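# Can a robot do your chores yet?

Short answer: kind of. Long answer: keep reading, it's a good one.

Lots of kids write in and ask when they can get a robot to clean their room. Fair question! Robots build cars. Robots zip around in giant warehouses. So why are YOU still the one putting away socks?

## Stuff that's hard for you, easy for a machine

Lifting a car door. Doing the same weld 400 times in a row without getting bored. Adding up a huge list of numbers. In a factory every part comes down the line in the same spot, facing the same way. The robot arm goes there, grabs, turns, lets go. Again. Again.

## Stuff that's easy for you, hard for a machine

Laundry. Yep, laundry.

Think about a toy block. Pick it up, put it down, still a block. Now think about a T-shirt. Pick it up by the sleeve and the whole thing changes shape. Drop it and it lands in a lump. Drop it again, diferent lump. There are so many lumps! A robot has to look at a lump and figure out where the sleeves went.

And fabric is floppy and thin. Pinch too high and you get air. Pinch too deep and you grab two layers instead of one.

Try this: put on thick winter mittens and fold a shirt. Neatly. Not so easy, right? Lots of robot hands have only two fingers, and most can't feel cloth the way your skin does.

## What about the other chores?

- **Vacuuming.** Pretty good! Floors are flat, that helps. Socks and cords still cause trouble.
- **Dishes.** The dishwasher is a machine and it does the washing. But somebody has to load it. Usually a person.
- **Putting groceries away.** Slow. Eggs are scary.
- **Stocking shelves in a store.** Some robots can do boxes. Bags of chips, not so much.
- **Making the bed.** Basically a giant shirt. See above.

## So how do they learn?

One way is by copying people. A person does the chore using a tool shaped like a robot's hand, and a camera on the tool saves what happened. Do that lots and lots of times, with lots of shirts, and a computer can start to spot the patterns. Where's the edge? Where do the fingers go? How far to pull?

It takes a LOT of tries. You needed a lot too, you just don't remember. Ask a grown-up what your first folded towel looked like.

Different houses matter too. A robot that only ever saw one white table might get mixed up by a rug, or a mat, or a striped bedspread. So it needs practice on many shirts, in many rooms, in all kinds of light.

## When do I get mine??

Don't know. Could be a while. A robot that folds one kind of shirt on one table is a lot closer then a robot that does your whole room. For now the socks are yours, sorry.

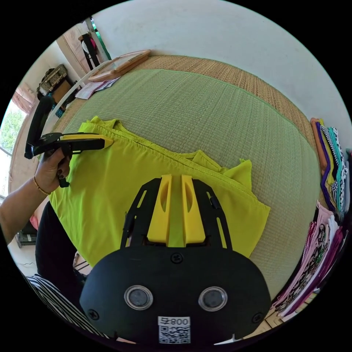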